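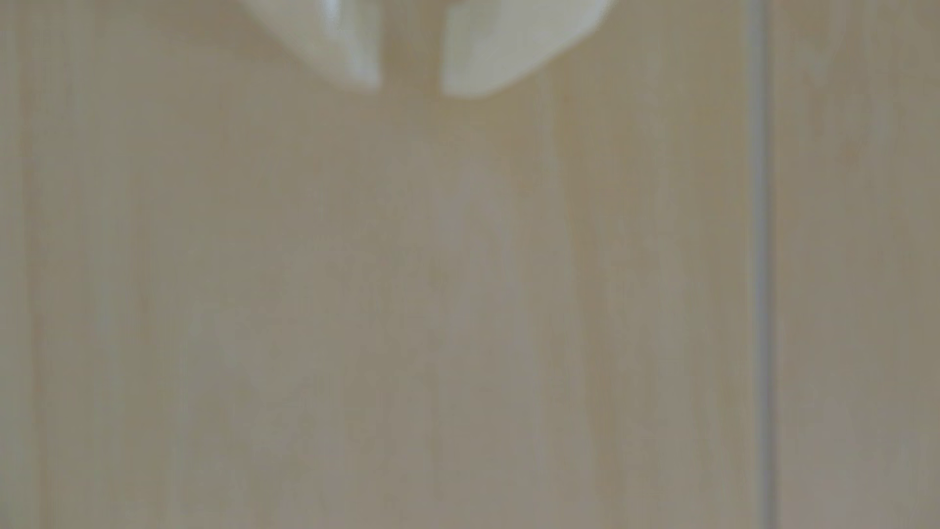 Grain direction is the first thing to settle when you plan a bench top from separate panels. It decides how the top will look and which way each piece will bend under load. On a pale face like this one the grain shows only as broad, gentle bands, slightly darker and slightly lighter, running from top to bottom. Bands that soft are easy to miss when you are cutting, and a panel turned by a quarter is usually noticed after it has been fixed. Mark the direction on the back with a pencil arrow before the sheet goes near the saw.

# Surfaces and Joints, Unit 3: Panelled Tops

Graltasmont Evening Workshops, September 2019
Tutor: Heikki Lindqvist

## Sheet and face

Plywood is made of thin layers glued with the grain of each one crossing the next. This keeps it far steadier than a solid board of the same width. It still moves a little, and it still bends more easily one way than the other. With most sheets the stiffer direction is along the grain of the outer layers. On a bench top, run that grain across the gaps between the supports.

Choose the better face and put it upwards. Look along it with the light low and from one side. Dents and filled patches show up this way and are hard to see from directly above. Two panels cut from the same sheet will match better than two from different sheets, even if the sheets came in one delivery.

The practice panels in this unit are 700 mm long and 15 mm thick. Check the thickness of each one at all four corners and write it on the back, next to the arrow.

## Laying the panels

1. Clear the frame and brush it down. Old glue and sawdust under a panel will hold one edge up.
2. Check the frame with a straight edge, lengthways, crossways and corner to corner. Pack any low places with card or veneer.
3. Lay all the panels dry, with no screws or glue.
4. Run your palm across every seam. You will feel a step before you can see it.
5. Swap panels about until the thicker edges meet each other.
6. Fix the middle of each panel first, then work outwards.

Welington Seixas takes the second half of the session and prefers to start fixing from one end. Either way is accepted for the practice piece. Write down which you used.

## Seams 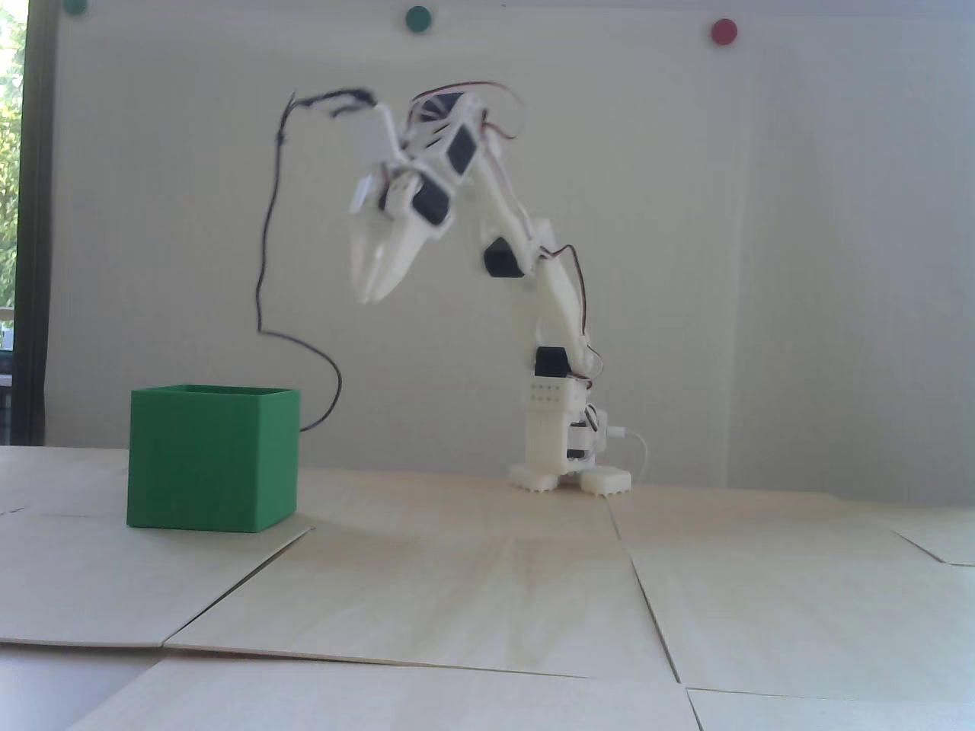

Should the seams be filled on a working bench?

Leave them open if the bench is for general use, and fill them only where liquid or fine dust would be a nuisance. A hard filler tends to crack out when the panels move, and then it has to be picked out before it can be replaced.

An open seam should be the same width all along. A gap that widens towards one end means that an edge is not straight or a panel has crept. Loosen the panel and check both before planing anything.

Lifted edges are a separate fault. The common causes are:

- a support that stops short of the seam
- screws placed too far in from the edge
- damp getting into the end grain
- panels stored leaning against a wall

Press down on the raised edge. If it goes flat under your hand and springs back, add a support or a screw. If it will not go flat, take the panel off and look at what is underneath. Do not sand a lifted edge level: the outer layer is thin and you will go through it.

## Putting the top to use

Let any finish harden fully before you stand things on it. We use Wokus hard oil in class, in 2 thin coats, wiped off well. Oil the cut edges too. Boxes and tins with a rough base should be lifted and not slid, and anything that straddles a seam will rock if there is a step between the panels.
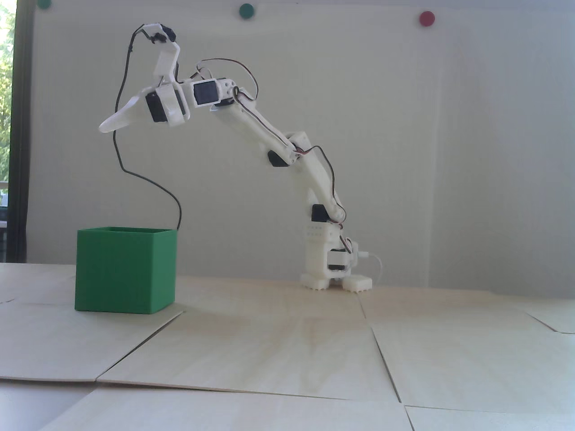

Fig. 3. Green open-topped box on a pale plywood top.

## Before the next session

Finish laying your practice top and leave it unfixed on the rack nearest the Stilier saw. Bring a sketch showing the panels from above, with an arrow on each for the grain and a cross wherever you felt a step. Put your name on the sketch as well as on the panels. If you missed the cutting session, allow around an hour at the start to catch up, and bring a pencil and a straight edge.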